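Workshop Tips: Setting Up a Bin-Picking Kit on a Small Bench

These notes come from fitting the Wukance picking kit to an arm we already had in the shop. The kit is sold as a gripper, a set of suction cups, a hose and cable pack, and a license for the picking software. The arm and the bin are up to you.

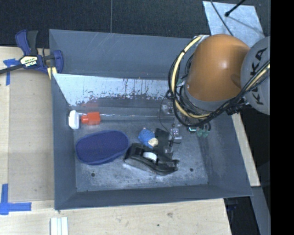
The printed guide runs to 32 pages and covers the wiring well. It says very little about the bench, and most of our lost time went there.

Fix the bin first. A bin that creeps a quarter inch during the day will throw off every pick near the walls. We use an ordinary bar clamp on the edge, with a pad between the jaw and the metal. Tighten by hand and check it again after lunch.

Mark the table. Blue painter's tape at the corners lets you put the bin back in the same place after cleaning. Replace the tape when it starts to lift, and run the calibration again if you had to guess.

Watch the shine. Bare metal walls throw reflections, and the software sometimes aims at a reflection. Kundach sells a matte liner that fits most bins, but it was $159 for ours. Moving the lamp to one side fixed most of it at no cost. Scuffs on the floor of the bin did no harm.

Leave slack in the cables. Tie the bundle at the joints and let it loop in between. Jog the arm slowly to all four corners before the first real run – if the hose pulls tight anywhere, redo the ties.

Test with mixed items. Don't practice on identical blocks. Put in a slipper, a small plush toy, a tape dispenser, something flat and dark. Soft fabric leaks air under a suction cup, so let the fingers take those. Glossy plastic is usually fine for suction if it is clean.

Clean the cups. Wipe them with a damp cloth and let them dry. Skip solvent. Melati Tjoa logged our picks through April and got 461 good ones out of 481 with clean cups. We didn't keep a count with dirty ones, but it was plainly worse.

Keep the corners clear. Small things that end up tight against a wall are the hardest picks. Stop the arm and move them by hand.

Is the kit worth buying? For a shop that sorts returns or odd parts every day, yes. For occasional use the setup takes too long. Phone support was good – Toshiko Sekiguchi stayed on the line until our gripper was recognized. Spare cups are slow to arrive, so order a second set with the kit.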